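Diary > Music > April

Monday, 9 pm
Posted by Eseo

Played the Kurnum record through twice tonight. Side two is the better half – the organ sits lower and the drums have some colour. Zirkach pressed 200 copies and mine is number 58. Tickets for the Stojanović hall go on sale at 10. Will try for the balcony.

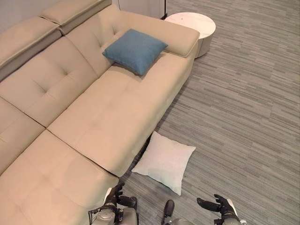
The beige sofa, headrests up.

Comments (2)

tapehiss: Balcony sound is muddy there. Go for the stalls.

marlo_k: Any copies left? Mine arrived warped.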